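Subject: Re: [flodeck-users] Slow writes when the journal sits on the same volume
From: Deirdre Lynch
Date: 20 January 2022 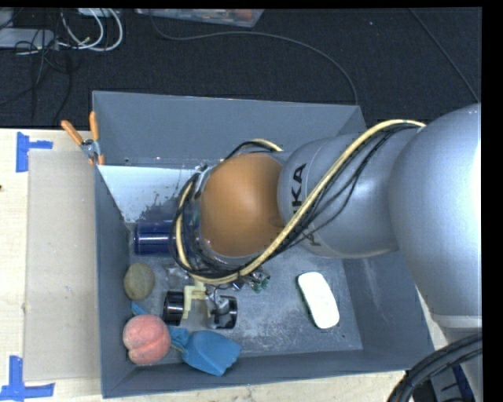
Gray bin on the wooden tabletop, with the arm over it.

Eustaquio Aguirre wrote:
> We moved the Flodeck store to a single volume in May and write
> latency has been bad ever since. Reads are fine. The journal and
> the data files share the disk. I set flush_interval to 2 and saw
> no change. Is a separate volume the only fix, or is there a
> setting I have missed?

A separate volume is the clean fix, but try the block size first. The default journal block is 4 KB. If your records are mostly 356 bytes, as in the sample you posted, each commit writes a full block for one record and the remainder is padding. Set

journal_pack = yes
journal_wait_ms = 4

and restart. The writer will then hold a commit for up to 4 ms and pack whatever arrives into one block. Single-client latency goes up by that amount. With several clients it should drop.

flush_interval has no effect on commits. It controls how often the data files are synced, and the manual is unclear on this. I have sent a patch for that section.

Two things to check before you change anything:

Run the Dirker trace for a few minutes under normal load and look at the sync column. If most entries are under 400 microseconds, the disk is not your problem and packing will not help.

Check which version of the Jin driver you have. Older ones issue a second sync after every commit. The changelog lists it under "minor".

If you do end up splitting the volumes, stop the store, copy the journal directory, and set journal_path to the new location. Do not use a symlink. The recovery code resolves it once at startup and will refuse to open the store if the target has moved.

Please post the trace output either way. The Usance people reported something similar and I would like to compare.

Deirdre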